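Skotlow Fitness Room – Monthly Equipment Check, With Comments
Posted by Maksym Chornovol in Equipment and Upkeep

The form that came with the room asks you to tick "OK" or "Not OK" beside each machine. I have never learned anything from a page of OKs. Below is the version I use now, with what I found in January and what I think of each item. Copy it if you like it. Do the check with the room closed; I start at 6 a.m. on a Sunday.

1. Treadmills (Evar, 2 units)

Belt centered at walking speed and at running speed: Yes, both.
Emergency stop cord stops the belt: Yes, left unit. Right unit, only on a hard pull.
Side rails tight: Yes.
Power cord clear of the incline frame: No, right unit.

Comment: The last form had the right unit's cord as OK, and I would like to know who got down on the floor to look. It was lying where the incline frame comes down. Moved and clipped. As for the stop cord, the manual says a "firm tug" is enough. A person who has tripped at running speed may not be in a position to tug firmly. Out of service until the magnet is replaced. Yes, there were complaints.

2. Power racks (Lysenko)

Safety pins present and matching: Yes.
Pins seat fully on both sides: Yes.
J-hook liners intact: One worn through to metal.
Rack bolted down or loaded so it can't tip: Bolted.
Bolts checked with a wrench: Yes. Two took a quarter turn.

Comment: "Commercial grade" is printed on the upright and I give it no weight at all. Lysenko makes a decent rack, but a decent rack with loose bolts is a loose rack. Put a wrench on every one of them. Shaking the frame and nodding doesn't count as a test.

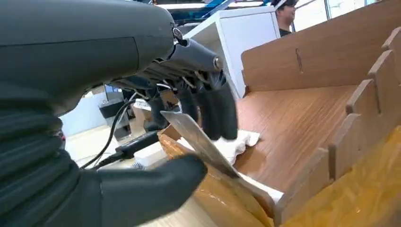
The worn liner is a smaller matter. It won't drop a bar on anyone this week, but metal on metal chews up the knurling and the hook, and a liner is cheap. Ordered. I have also asked for a spare set, which I was told we don't need. We'll see.

3. Cable station (Sivell)

Cable sheath unbroken along its full length: Yes.
Cable checked at both end fittings: Yes, slight kink at the lower one.
Pulleys turn freely, no wobble: Yes.
Selector pin is the original type: No.
Carabiner gates close on their own: One sticks.

Comment: Somebody lost the proper pin and put a bolt in its place. It fits, in the sense that it goes into the hole. It has no lock and it can walk out under a moving stack. I took it away and shut the station until the right pin turned up in the lost and found, under a towel. The sticking carabiner went in the trash. I don't oil carabiners and hope.

The kinked cable stays in use for now and gets looked at weekly. If I can see or feel a broken strand it comes off the same day. I've heard that a cable like this "has years left." Maybe so. The person who told me that was not offering to do lat pulldowns on it.

4. Benches, boxes and mats

Bench feet level, no rocking: 11 checked, one rocks.
Seat adjustment pin locks in every position: Yes.
Upholstery: Two splits, both taped.
Plyo boxes: joints tight, no raised screws: Yes.
Floor tiles flush at the seams: One lifted near the door.
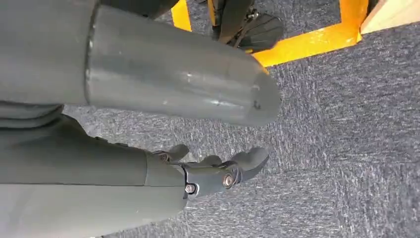 Wear on a bench is the part of this form people argue with me about, and mostly they are worried about the wrong thing. They report every mark on the shell and miss the foot that has lost its rubber. Marks on a cover don't bother me much. Take the lighter gray section in the photo: faint scuffs, small scratches, and I would write "cosmetic" and keep moving. The small dark mark near its rounded tip is another matter, as it could be a scuff or a tiny hole, and I don't sign for "could be." On our own benches I run a fingernail over anything like that, and if the nail catches I note the spot and look again next time.

The rocking bench was the incline one by the mirror. New foot fitted. Tape on upholstery is a temporary fix and I have written a month next to it, so that nobody can tell me later it was a repair.

5. Dumbbells and bars

Heads tight on fixed dumbbells (twist by hand): One loose, tagged and removed.
Bar sleeves spin, end caps in place: Yes.
Collars grip on a bare sleeve: Four discarded.
Plates stored low to high, heavy at the bottom: After I moved them, yes.

Comment: Spring collars lose their grip slowly, so people get used to bad ones. If it slides when you push it with a thumb, throw it out. I don't accept "that one's fine if you squeeze it."

6. Room

Exit clear and opens from inside: Yes.
First aid kit stocked and in date: Cold packs used, not replaced.
AED status light: Green.
Emergency number and street address posted by the phone: Number yes, address no.
Clear walkway behind treadmills: 87 inches, measured.

Comment: Measure the walkway with a tape. The form said "ample," a word I have crossed out everywhere it appears. The address matters more than it looks. People who train here every week still can't tell a dispatcher which side of the building the door is on.

Open items carried to next month:
Right treadmill, stop cord magnet
Rack liner, ordered
Cable station, lower fitting, weekly look
Floor tile by the door, glue down
Cold packs
Street address sign

Checked and signed: M. Chornovol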